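The grippers get cleaned last

I look after five hand-held grippers and the cell they work in at Surkholm, and I think most shops like ours put the maintenance hours in the wrong place. The money and the attention go to whatever has a motor and a fault code. The hand-held units get wiped down on Friday if someone remembers.

My argument is simple. A hand-held gripper is a measuring instrument and should be kept like one. When a finger pad sits crooked in its seat, the person holding it corrects for that without thinking, and the bad grip goes into the data looking like a good one. An arm would at least have dropped the part.

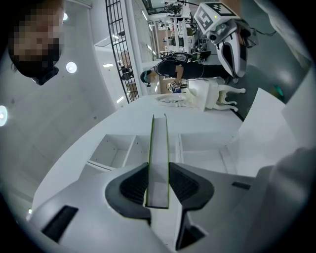 So pads come first on my sheet. We pull them every 300 cycles, brush out the ribs, and check that both sides close evenly on a thin strip. The Clinov manual asks for this at five times that interval. I tried it their way through February and ended up throwing out three days of work.

Marker tags come second. A tag with a lifted corner still reads most of the time, and that is the trouble with it. I would sooner have one that fails outright. We replace them as a set, never singly, and log the change on form 1504.

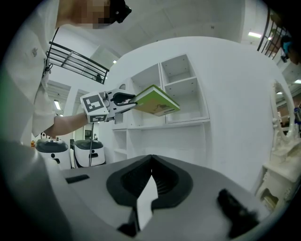
Book and shelf work with a tagged gripper.

Then there is the setup of the cell itself. Teduvach sells a nice fixed bench with locating pins, and people ask why we don't buy it. I don't want it. Flat white shelving and ordinary household objects are harder to grip and harder to track, and a gripper that is slightly off shows it sooner on a carved chair leg than on a machined block.

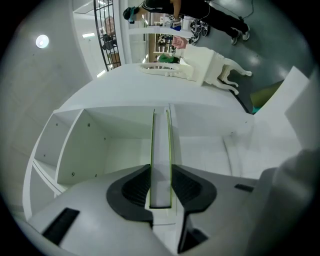

Cables are the part I argue about most. Bisht, our supplier, would like us to go wireless, and on paper they have a case. But a cable with a clip on it can be checked by hand in a minute - a radio link can't. Route it down the forearm, leave slack at the wrist, and look at the connector before every session.
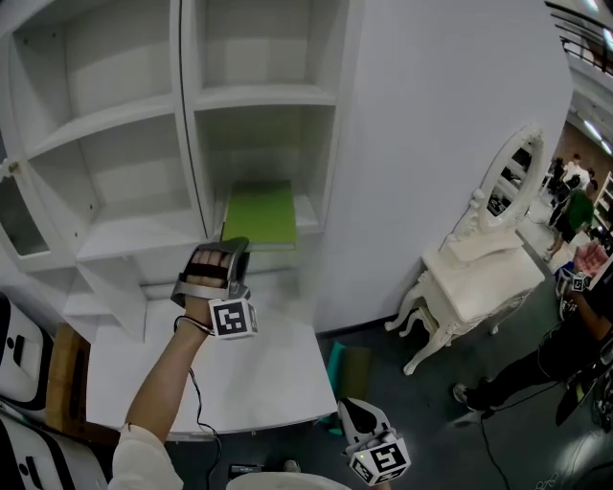

None of this takes long. The full check is shorter than a coffee break, and it should be done by the person about to use the gripper. I have no objection to technicians, being one, but a worn pad is easiest to feel in the hand that works with it all day. Put the sheet where the grippers are stored and have people initial it before they start.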